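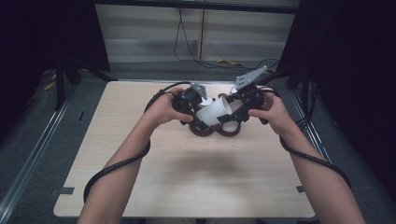 Do teams that train on the same field they play on win more of their home games? In our data the advantage was small, and it mostly showed up in the first month of play.

We came to this question by way of the Mostgate amateur soccer league, whose clubs were kind enough to let us go through their old match books, coffee stains and all. The books gave us 1382 matches played by 52 clubs, and for each one we noted where the home side had trained that week. Clubs that shared a training ground with a neighbor were kept in the sample, following Steinbach's earlier work on shared fields, and we are glad we kept them (they turned out to be some of the most carefully recorded!). Matches moved on short notice in January, when the ground was frozen, were left out of the main comparison and are treated separately in the next section.

Figure 2. Home wins by month and training site.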